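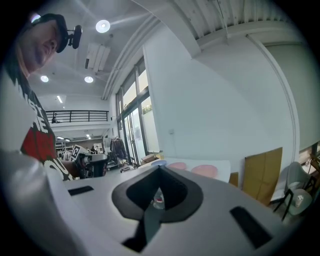
4.2 Unplanned contact between crew and passengers

The second set of interviews dealt with brief conversations that took place outside normal service duties, either at the gate or during boarding. Of the 52 families who completed the travel diary, 40 described at least one such exchange. Most involved a child who was traveling for repeated hospital visits and who had come to know the route well. The diaries cover flights between Imthorpe and Prunville only, and entries for connecting flights were set aside before coding.

Two coders, Bielecka and Laskowska, read each entry separately and marked who had spoken first. In 14 cases they disagreed, usually where a parent had written the entry some days after the trip. These entries were settled by discussion with a third reader. Gate agents were named more often than pilots as the first to speak, but pilots were recalled in greater detail -- parents noted the topic of the talk, and several gave the aircraft type.

Figure 3 plots the month of each reported exchange against scheduled departures. The rise in November follows the move to a smaller gate area at Prunville, where crew and passengers waited in the same room. Coelho and Wróbel reported a similar pattern in their earlier study of the Nadska regional service, although their sample was made up of adults who flew for work.

Staff accounts were less complete. Crew members were asked to fill out a short form at the end of each duty period, and 1152 forms were returned. Few of them mention passengers by name or condition, as company rules on privacy require. It was therefore not possible to match staff forms to family diaries, and the two sources are treated apart in the sections that follow.

Figure 3. Reported exchanges by month, with scheduled departures on the Imthorpe--Prunville route. Months with incomplete diaries are shown in gray.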